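Category: Workplace Tech / Open Data
Reading time: 4 min

# Skernetness: office phone habits, one small company at a time

Hi! This is the README for Skernetness, a little dataset about how people at work pick which gadget to reach for when they need to talk to somebody. Desk phone, cell, laptop call, chat message, walking over. I started it while I was running IT at Mindach and kept getting budget questions I couldn't answer (do we still need a conference phone in every room? no idea!).

Last updated November 4, 2020.

## What's in it

There are 596 rows in `calls.csv`. One row is one contact attempt that a person wrote down themselves, and 400 of those rows have the optional comment field filled in. The comments are my favorite part and I'd read them before you do anything with the numbers.

Columns:

- `person_id` — random, reshuffled for every release
- `channel` — desk, cell, softphone, chat, email, in_person
- `reached` — yes, no, later
- `inside` — was the other person in the same company
- `site` — office, home, on_the_road
- `comment` — free text, in whatever English people felt like typing 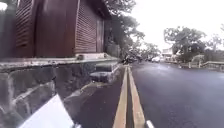
The `later` value in `reached` means they called back the same working day. If they called back the next day it's a `no`, and I know that's harsh. Krisztina Bakos argued with me over this for a whole afternoon and she may well be right, so if you want to recode it, the comment field often tells you when the callback came.

There's also `people.csv`, much shorter, with job type and whether the person had a company cell. Job type is very broad on purpose. These are small offices and I didn't want anybody to be able to pick out their boss.

## Where it came from

People at 9 companies kept a log in August. Kocsis and Mindach are the two that agreed to be named, and the others are just letters in the `company` column of `people.csv`. Viktória Sipos wrote the logging form and Fanni Antal chased people who forgot to fill it in, which was most of us, me included.

August is a weird month, I should say. Half of Europe is on vacation and this year plenty of people were working from the kitchen table anyway. So please don't use this to say what a normal office looks like. It's good for comparing channels with each other and it's good for the comments.
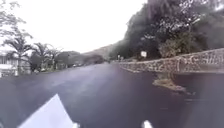
## Things that will trip you up

Softphone and cell get mixed up. Some people had the softphone app on their cell and logged it as one or the other depending on mood. I fixed the ones where the comment made it obvious and left the rest alone.

Company F forwards its desk numbers to cells after hours, so a "desk" row there can really be a phone in a jacket pocket. Filter them out if you care about hardware.

Emails are undercounted. I'd guess by a lot — who logs every email?

## Loading it

Plain UTF-8, comma separated, quotes around the comments. If Excel turns the accents into garbage, use the import dialog and pick UTF-8 yourself. There's a tiny script called `tidy.py` that joins the 2 files and drops blank rows. Csenge Bárány has a nicer version in R and she's promised to send it over, so watch the `extras` folder.

## License and credit

CC BY 4.0. Please credit "Skernetness, Ferenc Hajdu and contributors" and drop me a line if you make a chart, I love charts! The folks at Fikthorpe already used an early copy for a talk on phone contracts, and they found three duplicate IDs for me (fixed now, thank you).

## To do

- second round of logging, in a month when people are at their desks
- a `meeting` value for `channel`, maybe
- Hungarian translation of the form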